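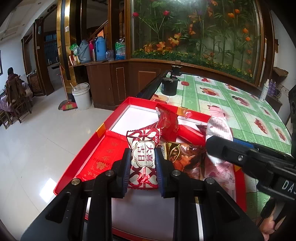
Warum ist Zucker süß?

Zucker schmeckt süß, weil deine Zunge ihn erkennt. Auf der Zunge sitzen viele kleine Hubbel. In den meisten davon stecken Geschmacksknospen, und in jeder Knospe liegen Sinneszellen. Trifft Zucker auf eine passende Zelle, schickt sie über die Nerven ein Signal ans Gehirn. Erst dort entsteht der Geschmack.

Trockenen Zucker kann die Zunge nicht schmecken. Er muss sich zuerst im Speichel auflösen. Deshalb dauert es bei einem harten Bonbon einen Moment, bis du etwas merkst.

Wie wird ein Bonbon gemacht?

Man kocht Zucker, Wasser und meist auch Glukosesirup in einem Topf. Das Wasser verdampft, die Masse wird dick und sehr heiß. Dann kommen Farbe und Aroma dazu. Bei 80 Grad lässt sich die Masse noch gut formen. Kühlt sie weiter ab, wird sie hart und glatt wie Glas.

Warum sind Bonbons eingewickelt?

Zucker zieht Wasser aus der Luft an. Ein Bonbon ohne Papier wird nach einiger Zeit klebrig. Das Papier hält die Feuchtigkeit ab.

Probier es aus

Lege ein Bonbon ohne Papier auf einen Teller und ein eingewickeltes daneben. Stelle den Teller ins Badezimmer. Fasse beide Bonbons nach ein paar Tagen an. Welches klebt mehr?

Text: Freya Tunstall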